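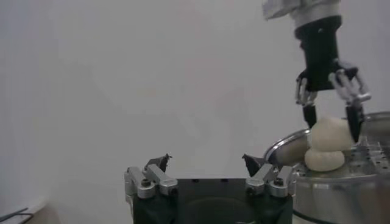

Hiyori Imai

2022-02-07
4 min read
Print | E-mail

Two-arm cell for a steamed bun counter: what am I leaving out of the budget?

I have been asked to put together an equipment plan for a small kitchen that does steamed buns all day. The job is narrow. Take the lid off the pot, load the tray, put the lid back, later take the buns out and set them on a plate. Two arms, a two-finger gripper on each. No dough work and no filling.

Arms are settled, we are going with a used pair through Penport. What I have to decide this month is everything else. Right now the sheet has these lines:

Grippers, Akusau, 1,329 each
Grippers, Ondik, 1,708 each
Table, bolted down
Steamer pots, plain stainless with the perforated tray
Spare fingertips
Wrist cameras

Both grippers have the stroke for a bun. The Ondik has softer force control at the low end. The Akusau has cheaper fingertips and I can get them in 7 days. Which would you buy, and what line is missing?

----

padre_torque

Akusau. A bun is not an egg. Put the difference into spare fingertips, because you will go through them. Steam and starch get into everything, and the tips are what you will be wiping and swapping every shift.

Your missing line is cleaning time. It costs money even though no invoice comes for it.

----

lowvolt_mae

I'd go the other way. A raw bun and a cooked bun are two different objects. Raw dough dents and sticks, cooked dough tears on the skin. If you squeeze a raw one a little too hard, you don't find out until it comes up with a flat side and the customer sees it. I would pay for the force control and not think about it again.

Also, narrow black fingertips are fine for a lab. Ask both sellers in writing which fingertip material is rated for food contact. I got a quote once where the gripper was fine and the food-safe tips were a special order with a November delivery.

----

padre_torque

You can fix the flat side with a wider pad. That's a cheap part. You don't need to buy a better motor to get a bigger contact patch.

----

lowvolt_mae

A wider pad has to fit between the buns on the tray. Look at how close they sit once they have puffed up. If the pad is wider you load fewer buns per pot, and now you are paying for it in output.

----

Hiyori Imai

Good point on the spacing, I had that down as a software problem. I'll leave room for the fingers when I lay out the tray.

The lid is the other thing I keep going back and forth on. We are using a clear glass lid with a small white handle, and it has to lie flat on the table next to the pot while the other arm unloads. 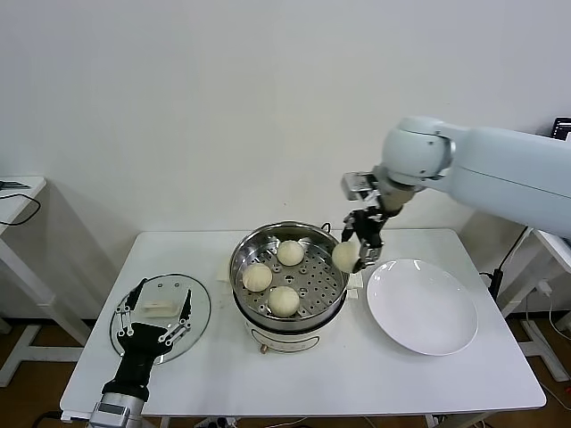
So one arm is tied to the lid side and the other to the plate side, and the table has to be wide enough for lid, pot and plate in a row. I priced a narrower table first and had to throw that number out. I also want a fixed spot for the lid, maybe a shallow ring on the tabletop, so it ends up in the same place every time. That's a small line but it wasn't on the sheet.

----

kettle_black_88

Do you need the second arm? Serious question. Put a hinge on the lid and one arm can open it, unload, and close it. You save an arm, a gripper, a camera and half the wiring. I'd want to see the single-arm plan priced next to this one before signing anything.

----

Hiyori Imai

The arms come as a pair and the price for one was not much better. But fair, I will price it. The hinge means a custom pot, and I want to be able to replace a pot from any kitchen store.

----

lowvolt_mae

Keep the plain pot. Custom cookware is a trap when it dents. Kettle is right that you should show both plans, though. Whoever signs will ask.

Another line for you: power. Two controllers, the cooker and a monitor off strips under the table is OK for a trial. For a working kitchen you want proper outlets on the wall, away from where anybody mops. Get the electrician's quote early — ours came in higher than the grippers.

----

padre_torque

Agree on power. Add wrist camera covers too. A lens over a steamer fogs. We ended up with the Liu housing and it was worth it, but check that it clears your finger linkage when the gripper is full open.

I still say Akusau.

----

Hiyori Imai

Added to the sheet: food-rated tips, lid ring, wider table, electrician, camera covers, cleaning time, and a single-arm version with a hinged lid as the second option.

For the grippers I'm going to ask Ondik for a loaner and run raw dough with it before I pick. If they say no, I'll order one Akusau and test with that. I'll post the numbers when I have them.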